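[manip-hw] Re: wrist camera exposure and mount height
From: Shufen Cao
Date: Friday, March 17, 2023

Abenezer Birhane wrote:
> We have the Harnus gripper on one arm and the Branmont on the other.
> Before I order more mounts, has anyone compared the wrist view on
> the two? Mine loses a lot of picture to the gripper body. I would
> also like to know if you lock exposure.

We ran both last week, 140 grasps each, same controller and same cup set. The Harnus dropped 29 and the Branmont 2. I would not read too much into that, as the Harnus pads were worn. 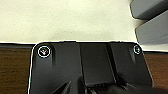
Mount height matters more than the choice of gripper. On the low mount the black housing takes up the lower and central part of the view, and both upper screws are in it. What is left for the policy is the strip behind and a bit of wood grain on either side. I masked the housing in software and the grasp detector stopped firing on the screw heads. A taller bracket would be better. Plostari sells one for 349, but I have not tried it.

On the head camera I have less to report. It takes in the sink, the dish rack and the whole counter without moving, so we use it to pick the target and hand over to the wrist for the last part. 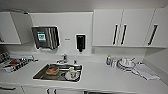

Exposure

Locked on the head, auto on the wrist. When we drove out of the kitchenette with auto on, the head camera took too long to settle under the ceiling panels.

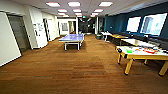 Controller

Wan, build from August. The newer build changed the gripper force units and I have not converted our configs. Check yours before you copy any numbers from me.

Focus is still a problem on the wrist at close range. The speckled surface comes out soft and the seam is faint, so don't count on it for alignment.
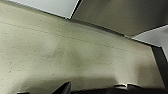 Wrist view, finger and gripper body at the bottom.

I can send the mask file if you want it.

Shufen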